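Workshop Tips: Comparing Grippers on Household Objects

Prepared by Khadija Kettani for the Sosville Community Workshop
Updated 3rd September

Members who wish to compare grippers are asked to read this page before booking a bench. It covers the choice of objects, the preparation of the work surface, the placing of cameras and the keeping of records. It applies to the Tonen and Younis grippers held by the workshop and to any gripper a member brings from home.

A wrist camera and a head camera answer different questions. The wrist view is for judging contact, while the head view is for judging reach and the position of both arms.

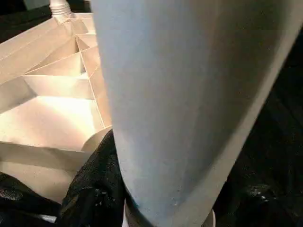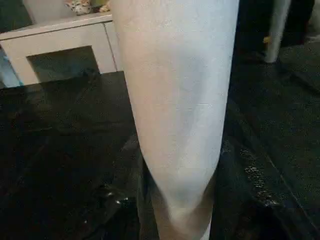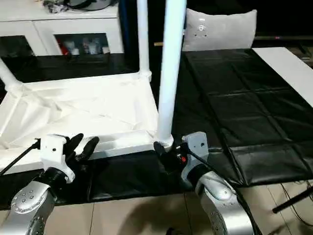
Two wrist views, followed by the view from the head camera.

Choosing the objects

Select objects that differ in stiffness. A rigid tube, a piece of stretched fabric and a folded paper item will tell you more about a gripper than a whole drawer of wooden blocks. Household goods are preferred to purpose-made test pieces, as they can be replaced cheaply and their faults are familiar.

Avoid anything with a sharp rim until the finger pads have been checked. Glass and full bottles are not permitted on the bench.

Preparing the surface

A dark covering makes pale objects easier to pick out on the monitor. Glossy sheeting will throw small bright reflections when it is creased, and these can be mistaken for the edge of an object. Smooth the covering by hand, then view it through each camera before the arms are powered. If the glints persist, move the lamp — do not increase the camera exposure.

Black fingers against a black covering can be difficult to follow. Members using dark hands should keep a light-coloured cloth ready to place beneath the work.

Setting the cameras

Fix the wrist camera so that the fingertip remains in view through the full travel of the gripper. A broad finger will hide a good part of the object, and some loss must be accepted. Where the finger fills the centre of the picture, rely on the head camera for the approach and return to the wrist camera for the last part of the movement.

Wipe each lens with a dry cloth. Kitchen spray leaves a film.

Gripping tubes and poles

Close the hand low on an upright pole, near its fitting, where there is less sway. Begin at the lowest force setting and raise it one step at a time. A multi-fingered hand should close fully before any load is applied. When only one arm is holding, keep the other open and well clear of the fabric.

Cables should follow the outside of the arm, with enough slack for the wrist to turn. Check them again after every change of gripper.

Keeping the record

Carry out 20 attempts with each gripper on each object, and do not discard the early ones. Note the force setting, the object and the result in the bench book. In the July comparison, members logged 74 attempts before it was noticed that the Trinditz controller had been left on its slow profile, and the whole set had to be repeated. The profile name must now be written at the head of every page.

Allow the controller 10 minutes to settle after switching on. Finger pads are replaced after 2000 closures or at the first sign of splitting, whichever is sooner. Spare pads are kept in the second drawer beneath the vise, sorted by gripper. Please initial the card when you take a pair.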